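Kistby Laundry and Linen Talk > On the job > Robots & automation
Thread: robot on wash duty, what happens to the folks doing it now

sudsandduds
Posting this on my break so excuse the mess. I work for Noltisport, we wash team kit for gyms and clubs. Management has a two-armed robot learning the washer job in the training room. Basket to washer, door shut, next. I got picked as one of the people who works along with it. Nobody asked if I wanted to. Pay is the same.

What's bugging me is the job on paper is "wash operator" and I havent loaded a machine myself in two weeks. I set out the basket, I watch, I write down what went wrong. Used to be on my feet all shift, now my back is fine and my head hurts.

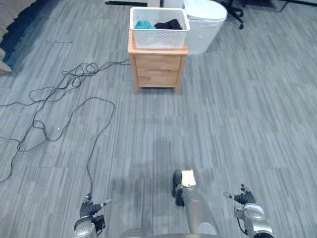 Anyway my question is for anyone whose shop did this already. Did your title change? Did they put it in writing? My lead is Markos Galanis, decent guy, but every time I ask he says "after July" and July came and went.

pressroom_pat
Get it in writing. We had an auto folder come in at Aketti and six months later they said folding was "machine tending" and tending was a lower grade. Same people same hours. Took forever to sort out.

lintcatcher
ok but how fast is it. We do 600 pieces on a slow shift and 700 when the clubs come back. If its doing two shirts at a time I wouldn't lose sleep

sudsandduds
Slow. Way slow. I could do a full load while it sorts out a sleeve. But it was slower in spring, so.

Small loads on purpose right now btw, couple of things in a basket next to the washer. Door already open. Soft stuff is the hard part they tell me, every time it lands different.

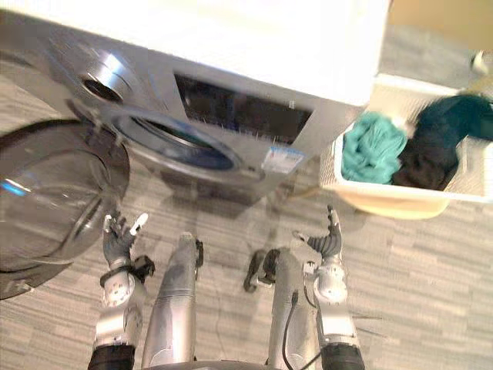
And the part that changed most is who I talk to. Used to be three of us on wash and we yapped all day. Now its me and a checklist, other two got moved to sorting. I see them at lunch. Management counts that as zero jobs lost and I guess it is, on paper.

bleachplease
gonna disagree with the mood in here. I loaded front loaders 11 yrs. Wrists shot. If a machine wants the bending it can HAVE the bending. I run the route desk now and would never go back

pressroom_pat
Good for you but there's one route desk. How many loaders were there?

bleachplease
fair. four

fragkou_nights
Night shift at Fragkou here. Ours has been in training a while too. What I'd say to OP - learn the hands. The fingers and the wrist, how it grabs, what it can't get hold of. Our day people left that to the techs and now the techs get the overtime. I asked to sit in and they let me, 3 sessions, no extra pay but I can tell when a grip is going bad before it drops anything.
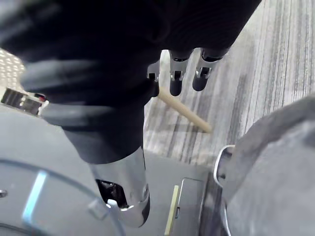 Also write down YOUR hours spent on it. Separate sheet. I had 135 hours on mine before anyone upstairs believed it was a real task and not me standing around.

sudsandduds
Hadn't thought of the sheet. Starting one tonight. They do let me near the hands but its more like "hold this, don't touch that"

lintcatcher
135 hrs of unpaid training is what that is lol

fragkou_nights
Paid hours, just normal rate. But yeah no bump. I did get moved to a better grade after, so I'm not mad. Pat's right though, none of it happend till it was on paper.

pressroom_pat
Thank you.

sudsandduds
Update, October 3, 2019. Talked to Markos again, brought the sheet. He says there's a draft description going round with "robot cell operator" on it. Same grade as wash, review next spring. I said what about the two on sorting, can they train on it too. He wrote it down at least. Loading looks better this week, still fiddly close in by the drum. I'm still the one it waits for when a sleeve goes wrong.
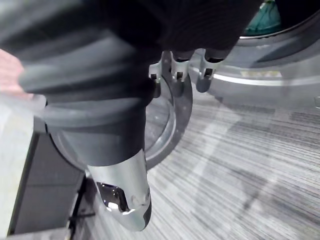
What to ask for, from the replies so far (will edit if people add more)
- new title and grade in writing before the old one goes away
- log of hours spent with the robot, own copy
- training open to everyone who was on wash, not just whoever got picked
- who gets called when it stops, us or the techs, and who gets the overtime

bleachplease
add a chair. if the job is watching they owe you a decent chair

lintcatcher
+1 chair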